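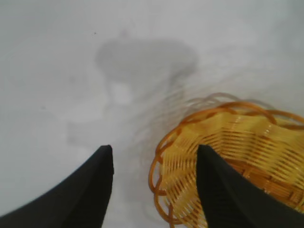
Week 7 notes – tapering for a long run race

Last week we stopped at the end of the build phase, and a few of you asked me why I kept skipping the taper question. I wanted a full session for it, so let's get into it!

A taper is a planned cut in training load before a race. Load has two main parts, volume and intensity, and the mistake I see most (I made it myself for years) is cutting both at once. You drop the miles, you drop the hard running too, and on race day your legs feel like wet sand. Cut volume, keep some intensity. Write that down, it comes up again in the lab.

For a half marathon I like 14 days. In the first week take out a quarter of your normal mileage. In the second, get down to half or a little less, race not included. Keep running the same number of days if you can – just make each run shorter.

What stays in: short repeats at race pace, with full recovery. Four or five of two minutes each is plenty. What goes: long tempo runs, hill sessions, and anything in the gym that leaves you sore on the stairs. 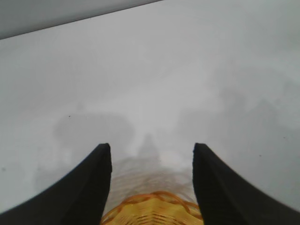
Then there's the part where people panic. Somewhere in the second week you'll feel heavy, or your knee will twinge, or you'll be sure you've lost all your fitness. You haven't. Aerobic fitness hangs on pretty well over two weeks of lighter running, and what you're mostly shedding is fatigue. Please don't go out and "test" yourself with a hard 10K (yes, somebody does this every May).

Food is simple enough. Eat normally in week one, then bring carbs up over the last two or three days and don't try anything new.

For the lab, use the Rathore training log on the course page. It covers one runner's build for the Ornard half, 1093 minutes of running in all. Sketch a taper from the final full week and mark which sessions you'd keep. Rough is fine, pencil is fine, but show me your weekly totals. Due 6th August, before class.

Next time: pacing the first three miles, and why I don't trust my watch there.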